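Letters, parcels and my grandmother's handwriting
Jan 26, 2022

I promised myself I would write more letters this year, and so far I've written four, which is four more than I managed in all of last year, so I'm calling it a good start! My friend Nosipho Mthembu got me into it. She moved to Clandgate in July and said she'd rather have one real letter than 300 texts, and I took that as a challenge (I'm like that).
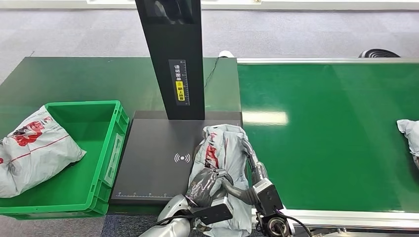 My grandmother wrote to me every week when I was in college, always on the same thin blue paper, and always in a slant so steep you had to tilt your head to read it. She wrapped everything in brown paper and string, even a pair of socks. Most of what travels these days looks more like the puffy, wrinkled courier bag in that green crate, all plastic and red print, and I do miss the string. I saved every bit of it in a cookie tin, and the tin is still in my hall closet, under the Coltetti sewing machine I keep meaning to learn how to use.

Anyway, the letters. I started out with a fancy fountain pen and it was a disaster, ink on my fingers, ink on the cat's ear, and one very sad blot right over the word "love." Now I use a plain Lakex ballpoint and I'm much happier. I write at the kitchen table after supper with a cup of tea, and I let myself wander all over the place.
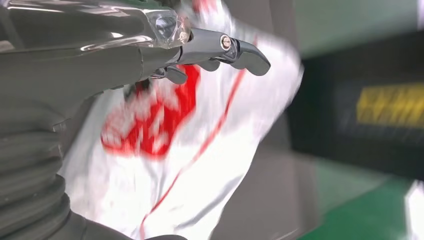 The wandering is the best part, I think. When I type, I go back and fix things until there's hardly any of me left in it, but with a pen you just have to keep going. My last letter to Nosipho had a whole page about soup! She wrote back with two pages about her new neighbor's rooster, and I laughed until my tea went cold.

Next on my list is my old piano teacher over on Koskela Street, who turned 90 this winter and still sends out her own Christmas cards. I have no idea what I'll say to her yet. I'll probably start by confessing that I never once practiced my scales, and see where the pen goes from there.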